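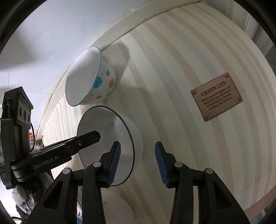

Skutadlow lab visit
By A. Hunt, 31 July 2020

We spent a morning at Skutadlow, where the Stalley group teaches robot arms from recordings made with a hand-held two-fingered gripper. Dishes were the task, among them a bowl with polka dots. The set holds 626 recordings made in 13 homes. A policy trained on all the homes did better in an unfamiliar kitchen than one trained on the same number from four. Plates lying flat remain the weak point. Endedthorpe is next, in January.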